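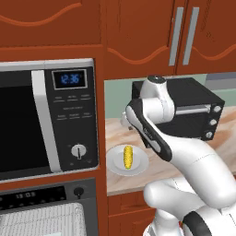
Search this guide Enter a keyword Go

Ilmont Built-In Microwave: Installation and Set-Up Guide
Section 4. Fitting the oven into a tall cabinet

Last updated: March 6, 2025
By Tinimberg Product Support

Section 4 covers fitting the Ilmont oven into a tall cabinet column with the Rarnden trim kit. If you are fitting the oven under a bench, go to Section 5. Unpacking and the parts list are in Section 2.

4.1 Before you start

You will need a spirit level, a tape measure, a Phillips head screwdriver, a drill with a 2 mm bit, a pencil and masking tape. The oven is a two-person lift. Clear the bench on both sides of the column and lay an old towel over it so you have somewhere to rest the trim frame.

CAUTION: Do not carry the oven by the door handle. The handle is fixed to the door only and the hinges will not take the weight of the oven.

CAUTION: If the power point for the oven needs to be moved or added, the work must be done by a licensed electrician. Do not run the oven from an extension lead or a power board.

4.2 Checking the cabinet

1. Measure the inside width of the opening at the front, then again at the back. The two measurements should agree to within 3 mm. If they don't, the cabinet is out of square and the side panels need packing before you go any further.

2. Measure the height of the shelf above the finished floor. We recommend 1,153 mm for most households. A shelf above this height makes it harder to lift out hot dishes safely.

3. Measure the depth from the front edge of the shelf to the nearest thing behind it, including the plug if the power point is inside the opening. The minimum is given on the rating sheet for your model.

4. Put the spirit level on the shelf, side to side and then front to back. Correct any slope with packers under the shelf, never under the feet of the oven.

5. Check that the shelf is screwed to the cabinet on both sides. A shelf resting on loose pins is not suitable.

Note: Flooring laid after the cabinets went in will change the shelf height. Measure from whatever you will be standing on.

4.3 Ventilation

The oven draws air in at the front and pushes it out at the rear. The space behind it must be open at the top so warm air can leave the cabinet.

1. Cut a vent slot in the rear of the shelf above the oven. The slot must be at least 270 mm wide and 50 mm deep.

2. Vacuum up the sawdust. Loose dust left in the cabinet will be pulled through the fan the first time the oven runs.

3. Seal the cut edge of the slot with paint or edging tape.

4. Check that the slot is clear all the way up. Anything stored in the cupboard above must not cover it.

CAUTION: Do not block the gap at the bottom of the trim frame with silicone or a timber strip. The oven will overheat and switch itself off.

4.4 Attaching the trim brackets

The kit contains two side brackets, one lower rail, the trim frame and a bag of 8 screws. The side brackets are stamped L and R, as seen when you are facing the cabinet.

1. Tape the paper template to the front edge of the opening. The arrow on the template points up.

2. Mark the screw positions through the template with a pencil, then take the template down.

3. Drill pilot holes 12 mm deep. A strip of masking tape wound around the bit makes a good depth marker.

4. Fix the lower rail first, using two screws. Leave them a half turn loose.

5. Fix the side brackets with the remaining screws, three on each side.

6. Check the lower rail with the level and tighten its screws.

Note: Chipboard strips easily. Finish the screws by hand, with the drill put away. If a hole does strip, fill it with a glued matchstick or a short piece of dowel, leave it overnight and drill again.

4.5 Placing the oven

1. Take the turntable and roller ring out of the oven and put them somewhere safe. Tape the door shut with masking tape.

2. Feed the power cord through the opening toward the power point. If the power point is in the next cupboard, pass the cord through the grommet hole and fit the rubber grommet now.

3. With one person on each side, lift the oven onto the front of the shelf and slide it back slowly. The person on the power point side should draw the slack cord through as it goes.

4. Stop when the front feet drop into the notches on the lower rail.

5. Check the gap on the left and right. Shift the oven until the gaps match.

6. Push the trim frame onto the side brackets, starting at the bottom. It should click in two places on each side.

7. Remove the tape and open the door fully. It must swing without touching the trim frame or the neighbouring cupboard handles.

If the door catches on the trim, pull the frame off, loosen the side brackets and move them outward by a millimetre or two.

4.6 Switching on for the first time

1. Refit the roller ring and turntable.

2. Plug in the oven and turn on the power point. The display flashes 12:00.

3. Press CLOCK, use the plus and minus keys to set the time, then press CLOCK again.

4. Place a microwave-safe jug with one cup of cold water on the turntable.

5. Press POWER until the display reads 600, set two minutes and press START.

6. When the oven beeps, take the jug out with an oven mitt. The water should be warm to hot. Let it stand for a minute before you tip it out.

The fan may keep running after the beep. It stops by itself once the oven has cooled.

CAUTION: Never run the oven empty, even for a few seconds to test it.

4.7 If something is not right

Display stays blank: Check the power point is on, then check the safety switch at the switchboard. If the switch trips again, unplug the oven and call for service.

Oven hums but the water stays cold: Stop using the oven and call for service.

Turntable knocks or jumps: The roller ring is off its track. Lift out the turntable, seat the ring and try again.

Trim frame rattles: One of the clips has not engaged. Press firmly along both sides from bottom to top.

Oven switches off partway through cooking: Check the vent slot in 4.3 and the gap below the trim frame. Let the oven cool for half an hour before you start it again.

4.8 Records and spare parts

Write the serial number in the space on the back cover before the trim frame goes on for good. The label is inside the door opening, on the left. Spare screws, clips and grommets for the Rarnden kit can be ordered from Rweyemamu Spares. Quote the kit number as well as the oven model, as earlier kits used a different clip.

Continue to Section 6 for daily use and cleaning.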